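Can it do the laundry yet?
17/01/2025

My sister-in-law asked me over the holidays when she could buy a robot that folds towels. I get this question a lot, because I spent most of my working life in plants and people assume I must have a date. I don't. But I told her I'd write down what I think.

I started out at a parts supplier in Skeston, in a building that has since been turned into storage units. When I got there we had 196 people on two shifts and three robots. The robots were behind a fence and they welded. They did the same welds in the same spots all day and they were very good at it. Everything else was people: unloading bins, hanging parts on fixtures, pulling them off again, looking at them, putting them in other bins, sweeping up.

When visitors came through they always stopped at the fence. I understood why, since there were sparks. But the hard part of that line was the person feeding it. She took a part out of a bin where forty of them were nested any which way, got it turned around, and set it down on the pins so the clamps would close. It took her a couple of seconds. We looked into automating that job twice while I was there. Both times the quote came back with a custom tray for every part number and a new conveyor, and both times the plant manager put it in a drawer.

The trouble with a big molded part is that it doesn't hold still for you. If you pick it up by the rim it tips. If you pick it up near one end, the other end swings down and you feel that in your wrist and correct for it before you've had a thought about it. A lot of plastic parts are full of holes and windows, too, which is good for your fingers and confusing for a camera. And then there is getting it onto the fixture, where a small error at your hand is a large error at the far end.
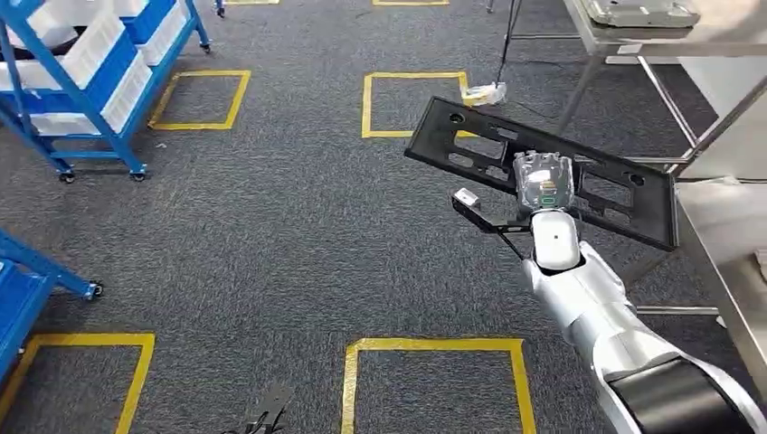

So when people show me a clip of a robot holding something, I don't get very excited about the holding. Grippers have been able to hold things for a long time. I want to know how the part got into the hand, what shape the pile was in before, and what the machine does when the part is a little crooked. I also want to know how many tries there were. A person feeding a line can miss now and then and fix it without anyone noticing. A machine that misses and stops needs somebody to walk over, and if somebody has to walk over ten times an hour you might as well have that somebody do the job.

That said, I've changed my mind on some of this. In September I drove up to Asanthorpe for a one-day meeting on shop-floor handling. I went mostly for the lunch and to see a few people I used to work with. There was a talk by an integrator called Burnora that I had planned to skip. I'm glad I didn't. They weren't selling anything that does a whole job. They had picked one chore, moving parts from a rack to a bench, and they were frank about where it went wrong. Their list of failures was longer than their list of successes, and they put it up on the screen and left it there.

What I took from that talk was that the old rule, where you had to rebuild the room around the robot, is getting weaker. It isn't gone. Most of the setups I've seen still depend on a flat floor and decent lighting, and carts that get parked where they're supposed to be. Tape on the floor does a lot of work in any plant, with or without robots. But you used to need the part in the same place every time, down to a hair. Now the general area will often do, and the machine looks for itself. For somebody who spent years arguing over trays, that is a real change.

Speed is the next thing. Nearly everything I've watched in person is slow. Videos get sped up, and there's usually small print in the corner telling you so, which is fair enough. On a line with a fixed pace, slow is the end of the discussion. In a stockroom at night it might not matter at all. If a rack gets emptied by morning I don't much care if it took one hour or six. I think that's where this stuff will show up first — dull jobs with no clock on them.

Now, the towels.

A house is worse than a factory in almost every way. There's no floor tape. The dog moves. Nothing is the same shape twice, and the towel that was flat a second ago is a lump. A hard plastic part at least stays the shape it was molded. You can lose your grip on it, find it again, and it's still the same part. Cloth changes every time you touch it, and so does a trash bag, and so does a bed sheet. I've seen machines fold a shirt, and some of them did a nice job, but the shirt was laid out on a clear table first. In my house the laying out is most of the work.

We do have one robot at home, a Żak floor cleaner my wife picked out. It runs in the hallway and the kitchen. It does a decent job on crumbs. Twice now it has eaten a phone charger. Before it runs, one of us goes through and lifts the chairs and picks up the bath mat, and I'd put that at half the effort of sweeping. She says the floors are cleaner than when I swept them, and I can't argue with that.

I told my sister-in-law she would probably see a machine loading parts in a factory well before she saw one emptying her dryer, and that the first one in her house would cost more than her car. She said she'd pay it. I asked if she would still pay it if she had to lay the towels out flat herself. She's thinking about it.

If anyone reading this works with part handling and has numbers on how often a person has to step in during a normal shift, I'd like to hear them. I don't mean demo day numbers. The comments are open, though I only check them every couple of weeks.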